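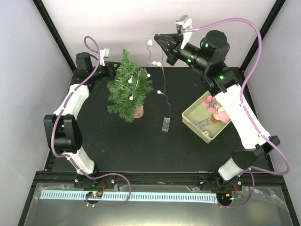

Small tree, one string of round white bulbs.

How to Store Christmas Lights So They Don't Tangle

I got a message in May from Nima Zamani asking why I was writing about Christmas lights when it's warm out. Well, I was cleaning the garage and found the box! Three strings in one giant knot, and it took me most of an afternoon (and two coffees) to get them apart.

So this is how I do it now. Plug each string in first and swap any dead bulbs, then unplug it again. Let it cool down before you start wrapping.

Cut a piece of stiff cardboard as long as your forearm and snip a notch in each end. Tuck the plug into the first notch and leave it sticking out a bit — you'll want to test the string next year without unwrapping the whole thing. Wrap loosely, keeping the bulbs flat against the card. If you pull hard the wire gets kinks, and those never really come out.

When you reach the end, push it into the other notch and write on the card where the lights go. Mine say "porch" and "little tree" and "stairs."

Put tissue paper between the cards and stand them up in a box with a lid. I keep mine on a closet shelf now, because the garage gets way too hot in summer. Spare bulbs go in a sandwich bag taped inside the lid.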